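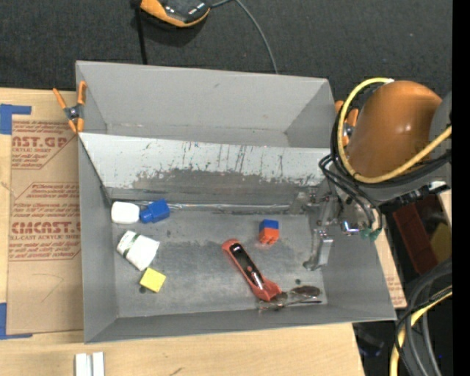
Lost and Found: Frequently Asked Questions

Everything left behind in the Olar building ends up in the same place, which we call the bin. It is a metal bin. We did not spend long on the name. These are the questions that come to the front desk most often, with the answers we give when there isn't a line.

I left something behind. Where do I go?

Front desk, ground floor, to the left of the stairs. Ask for the bin. If the person at the desk is new and looks puzzled, ask for Rosimeire Miranda, who will not look puzzled.

When can I come by?

Whenever the desk is staffed. On weekdays that means from 9 in the morning until the last evening class has gone up. On Saturdays we close at 3, and at 3 we mean it.

How long do you keep things?

Small items stay for 23 days. After that, anything usable goes on the free shelf by the back door and the rest goes in the trash. The count starts on the day the item reached us. If it spent a month under a radiator first, that month was between you and the radiator.

Why 23 days?

The pottery course used to run for three weeks, and somebody added two days for people who are slow to notice. The pottery course has moved out. The number stayed.

What counts as a small item?

If it fits in the bin without leaning on anything, it's small. Bottles, cups, eyewear, toy blocks, and the many little plastic parts that came off something larger. Coats, umbrellas and bags hang in the closet behind the desk. Bicycles are not lost property, even when they have been locked to our railing since March.

Why is the bin so beat up?

It had a working life before it came to us. It was left over when Skodari gave up the workshop on the second floor, and it has the scratches and stains you would expect of a thing that held hardware. People drop keys into it from a height, which hasn't helped. We have been offered a wicker basket. The wicker basket would last until Thursday.

Does the divider mean anything?

In theory. The front section is for items nobody has asked about. The back section is for items that someone has called to claim and will pick up shortly. You may draw your own conclusions about which one fills up faster.

I called and you said you had it. Now it isn't there. What happened?

Most likely you called more than a week ago. Items on hold go back to the front section after seven days, and the regular count picks up where it left off. Call again if you need longer. We're not unreasonable, but we do need to hear from you.

How do I prove something is mine?

Describe it before you see it. "A water bottle" won't do. Color, size, dents, what's written on the bottom, what was in it if you're willing to say so. For keys, tell us how many are on the ring and what else is hanging from it. For glasses, we may ask you to put them on and read the fire notice across the hall. This has settled more than one dispute.

Can I just look through the bin?

With someone from the desk beside you, yes. Please don't rummage. Glasses live in there, and lenses scratch.

My child lost one toy block. Is it silly to ask?

No. Blocks are our steadiest line of business. Tell us the color and, if there's more than one color, which goes where. We would much sooner hand a block back than add it to the free shelf, where it will be taken home by a different child and lost again here in the spring.

Do you wash anything?

Cups and bottles get emptied and rinsed when they come in. That's as far as it goes. Wash them properly at home. If a lunch container arrives closed and we have doubts about it, it stays closed and goes straight out, and we won't be discussing this at the desk.

What about wallets, phones and cards?

Those never go in the bin. They are locked in the office, and only Rosimeire and Aurel Mocanu can open it. Bring a photo ID. If your photo ID is in the wallet, say so and we'll work something out. You're not the first.

Can you mail it to me?

Yes, if you pay the postage first and it fits in a padded envelope. We don't mail glass, and we don't mail liquids.

I found something. What do I do with it?

Bring it to the desk and say which room you found it in. We write the room on a tag, and it's often the one detail that gets a thing back to its owner. Please don't put it on the windowsill by the stairs "so they'll see it." They won't, and then we get an angry call about a windowsill.

Is there a charge?

No. There is a jar on the desk for the tea fund. The two are unrelated, whatever Aurel may have implied.

Can I leave something in the bin for a friend to pick up?

No. It's lost and found, and your friend's thing is neither. Leave it in an envelope with a name on it and we'll put it in the mail rack.

Something I lost is on the free shelf. Can I have it back?

It's a free shelf. Take it.

Page last updated 11 December 2018. Questions we haven't covered can be asked at the desk during the hours given above.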